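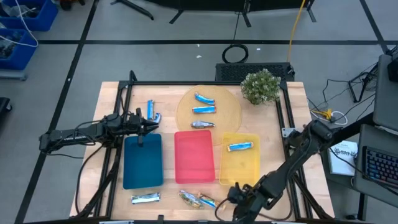

Hard fingers or soft fingers for wrapped snack bars?

tostis_bench
Hello all. We have two arms on one table and the task is sorting wrapped bars into trays. I want to choose one type of finger for both grippers. Until now I compared the hard stock fingers and the soft Hikari pads, 101 picks with each. The hard ones dropped 7 bars, the soft ones dropped 30. I expected the opposite. Has somebody seen the same?

veltgate
Yes, same for me. Foil is slippery and a soft pad bends away from it. I would stay with hard fingers and close them slower.

akinola_k
I do not agree with veltgate. Thirty drops sounds to me like wrong closing force. Did you use the same force for both? Soft pads need more.

tostis_bench
Same force, yes. I wanted the comparison to be fair.

akinola_k
Then it is fair for the force but it is not fair for the pads. Please tune each one first and count again.

veltgate
With more force he will crush the bar. I stopped with soft pads after nearly 213 picks, many bars were broken inside the wrapper.

akinola_k
Which bars? A bar with nuts can take a lot.

tostis_bench
Mixed brands, some bend very easily. OK, I will tune the pads in April and write the new numbers in this thread. The hard fingers stay on the left arm until then.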